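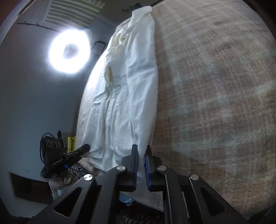

La crema Stivireo dejó de fabricarse en julio y Princess Macapagal se enteró por el repartidor. Dejó la caja en el mostrador, le hizo firmar y le dijo que era la última, que en el almacén ya habían quitado la etiqueta de la estantería. Ella llamó a la distribuidora y estuvo escuchando música hasta que se cortó. Por la noche, en casa, volvió a llamar desde el dormitorio. Había ropa blanca echada a lo largo sobre los cuadros marrones y beis, arrugada por el centro, y la apartó un poco para sentarse. Tampoco contestaron. Dobló la ropa, la guardó y se fue a cenar.

La caja traía veinte tarros. La perfumería se llamaba Estrella y llevaba ese nombre desde antes de que ella la cogiera en traspaso. Vendía poco de todo: colonias a granel, laca, esmaltes, jabón de glicerina, y una pared entera de cremas de Tokonum que la representante renovaba cada temporada con envases más altos. La Stivireo no cambiaba. Era un tarro bajo de tapa verde, olía a pepino y un poco a farmacia, y la compraba siempre la misma gente.

Puso seis tarros en el estante y guardó el resto en la trastienda, detrás del papel de regalo.

Florante Dumlao fue el primero en preguntar. Era peluquero, tenía el local dos calles más abajo y usaba la crema para las manos, que se le abrían con los tintes.

—Me han dicho que la quitan —dijo.

—Eso parece.

—Dame todos los que tengas.

Princess miró el estante. Le dijo que podía venderle dos. Florante contó los seis con el dedo, sin tocarlos, y luego la miró a ella.

—Hay más gente —dijo Princess.

—¿Quién?

—Gente.

Florante pagó los dos y se quedó un rato junto a la puerta leyendo la composición de una crema de Tokonum, con el brazo estirado porque no llevaba las gafas. Después se fue sin despedirse. Ella repuso los dos que faltaban.

Durante las semanas siguientes vendió los tarros de uno en uno. No puso cartel. A quien preguntaba se lo decía, y a quien no, le cobraba y nada más. La mujer del estanco se llevó uno y lloró un poco, aunque luego explicó que venía del médico. Un chico al que no conocía quiso tres para revenderlos y se lo dijo tal cual, como si fuera una ventaja para los dos. Princess le vendió un jabón.

La representante de Tokonum se llamaba de otra manera cada año, porque cada año era otra, y esta vez fue un hombre, Mark Anthony Castillo. Llevaba la maleta de muestras y una camisa recién planchada. Abrió la maleta sobre el mostrador y sacó un tubo plateado.

—Cubre el hueco de la Stivireo —dijo—. Misma clienta, mejor margen.

—¿Huele a pepino?

—No huele a nada. Ahora se lleva que no huela.

Se puso una gota en el dorso de la mano y la extendió. Princess hizo lo mismo. La crema entraba deprisa y dejaba la piel con un tacto de papel. Estaba bien. Lo dijo, que estaba bien, y Castillo apuntó algo.

—¿Le pongo una docena?

—Póngame dos tubos.

—El mínimo son seis.

—Pues seis.

Castillo lo apuntó también. Al cerrar la maleta preguntó si ella usaba la Stivireo. Princess dijo que no, que le daba granos. Él se rió, pensando que era una broma, y ella le dejó pensarlo.

Era verdad. La había probado al hacerse cargo de la tienda y le habían salido tres granos en la barbilla que tardaron en irse. Desde entonces se lavaba la cara con jabón y se ponía lo que le regalaban.

Crisanto Talavera apareció una tarde a última hora, cuando ella ya había apagado el luminoso. Venía cada mes a por un tarro para su mujer. Princess no había visto nunca a la mujer. Él compraba la crema, preguntaba si había bajado de precio, oía que no y pagaba con el dinero justo, que traía preparado en un bolsillo aparte.

—Un tarro —dijo.

Quedaban cuatro, los cuatro en la trastienda. Fue a buscar uno y se lo envolvió.

—La han dejado de hacer —dijo—. Si quiere llevarse alguno más, se los guardo.

Crisanto se lo pensó. Tenía una mano apoyada en el mostrador y con la otra sujetaba la puerta, para que no se cerrara del todo.

—¿Cuánto dura abierta?

—En el tarro pone seis meses. Cerrada, más.

—No, abierta.

—Seis meses.

Él asintió. Dijo que en casa tenía unos cuantos sin abrir, que no sabía cuántos. Que estaban en el armario del baño y que después los había ido poniendo también en el de las toallas. Lo dijo como quien da una dirección.

Princess tardó un momento.

—¿Su mujer no la gasta?

—No —dijo Crisanto—. Ya no.

Sacó el dinero del bolsillo aparte y lo dejó sobre el mostrador. Ella no supo si cogerlo. Al final lo cogió, lo metió en la caja y le dio el paquete, y él le preguntó si el mes que viene habría.

—Le guardo uno —dijo ella.

—Uno está bien.

Cuando se marchó, Princess fue a la trastienda y apartó los tres que quedaban. Los metió en una bolsa de Zundby, de unos champús que ya no vendía, y escribió Talavera en un papel. Luego hizo la caja. Faltaba un euro y lo puso ella.

Ariel Villanueva, que limpiaba el portal y la tienda, encontró la bolsa a la mañana siguiente y le preguntó si era para tirar. Ella le dijo que no la moviera.

—Pues Florante anda diciendo que tienes cremas escondidas.

—Las tengo.

—Dice que te las paga al doble.

—Ya.

Ariel pasó la fregona por debajo del estante y levantó el cubo para dejar entrar a una clienta. La clienta buscaba algo para las manos. Princess le enseñó el tubo plateado y le puso una gota. La mujer se acercó la mano a la nariz.

—No huele.

—No, esta no.

—Mejor —dijo la mujer, y se llevó dos.

Crisanto volvió al mes siguiente, y al otro, y al otro. La última vez ella le dijo que ese era el último, y él preguntó si había bajado de precio. Princess dijo que no. Crisanto contó las monedas, se guardó el paquete dentro del abrigo y miró la pared de cremas, de arriba abajo.

—¿Y colonia tiene? —preguntó.

—¿Para quién?

—Para mí.

Salió del mostrador y le acercó el probador de lavanda. Él se remangó un poco el abrigo y puso la muñeca.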